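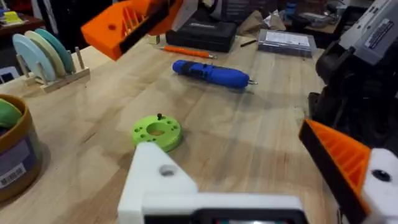
Bench notes, Mar 7, 2026
Cumthorpe shop, wood bench

Flange rings for the Pamley turntable, second lot.

Picked up where I left off in January. The first lot of rings went out with the bolt circle too tight and Glenys Horrocks sent them back with a note saying the screws bound up halfway down. She was right. I opened the small holes in the model, left the center hole as it was, and reprinted in the lime green because that was the spool already loaded.

Print notes for whoever runs these next: same profile as last time, four walls, no brim. First layer went down clean. I let the plate cool before pulling the parts. The January lot was pulled warm and two of them rocked on the bench.

Fitting

Started a black screw in one ring by hand before going near it with the driver. That is the order I want everyone to use. The driver will happily cut a new thread at an angle and you don't feel it until the head is sitting crooked. Beatriz Arruda lost a whole evening to that on the Gorgate brackets.

Driver stays on the lowest clutch setting. Stop when the head touches. Don't give it the extra click. If a screw goes tight early, back it out, clear the hole with the hand reamer and start over. Mark the ring in pencil next to any hole that needed reaming so it can be checked against the model. Marker doesn't come off the green and Glenys doesn't like it on parts that show.

Pamley gave the turntable load as 900 grams, which the old rings would have carried too. Strength was never the problem with these.

Center hole

I had planned to chamfer the center hole and decided against it. The spindle has its own lead-in and a chamfer on the ring eats into the face it sits on. If Pamley comes back asking for one, it should be small and on the underside only. I wrote this on the drawing, sheet 2111, in the margin. The drawing itself still shows the old hole size and needs to be reissued before anyone prints from it.

Edges got a light pass with 400 paper, flat on the bench, turning the ring a quarter at a time. Don't sand the outer band. It goes chalky and there's no getting the color back short of a heat gun, and then you risk the shape.
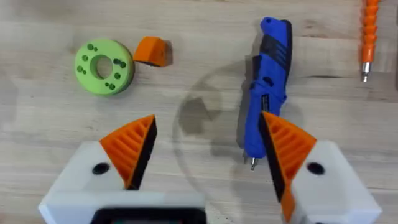
Bench and storage

The wood top is getting scuffed. I don't mind the marks but I do mind grit in them, as it prints straight into the face of a soft part. Brush it down before laying out rings, and wipe it with a dry cloth. No solvent on the wood please.

The container with the label band has green and red pieces in it, and I'd like it kept for small colored parts. Finished rings don't go in there. They go in drawer 91 with a slip of paper between them.

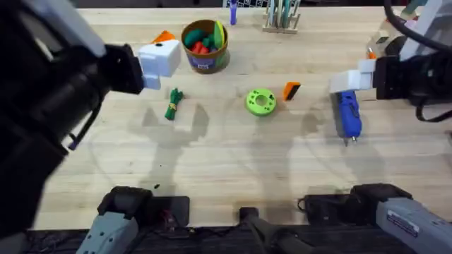
Cables should be coiled and tied before they get put down, whatever they belong to. I spent too long last time working a loose one out from under a stack of parts. Pens and markers stand up at the back by the tool rack, where they can't roll.

I asked Beatriz about moving the rack to the wall. She would sooner keep it on the bench where she can reach it sitting down, so it stays.

Still to do

Reissue sheet 2111 with the new hole size.
Check the reamed holes against the model and see if they are all on the same side of the ring. If so, look at belt tension on the Oda printer.
Send one ring to Glenys for a trial fit before boxing the rest.
Order more black screws, same length. The longer ones in the Gorgate box bottom out.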